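Bookshelf task - how much clutter to leave on the mat?

gridmat_ops
We have 2,601 episodes on the upright book task, two arms, fixed camera. Policy is fine on a bare mat and falls apart with loose paper down. Proposal: re-record 100 with magazines left in the work area.

zharb
100 is thin against 2,601. It gets washed out unless you oversample. I'd weight the new set 4x before recording more.

tolv_k
Disagree. Oversampling that few just memorizes the page layouts. Shuffle the paper every 2 episodes and keep the weights flat.

zharb
Shuffling helps the mat, but it does nothing for the organizer. Same four books in the same slots is the bigger leak.

gridmat_ops
Fair. Slot order has been constant since February. Will permute books and paper together - separate logs so we can ablate.

tolv_k
Log arm pose at episode start too. Ours on the Presteo rig drifted and we blamed clutter for a month.

gridmat_ops
Already in the header. Current layout before I change anything, slot order as logged: 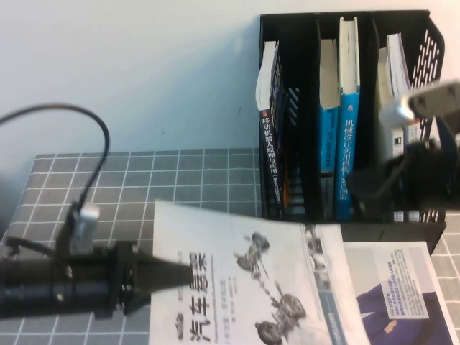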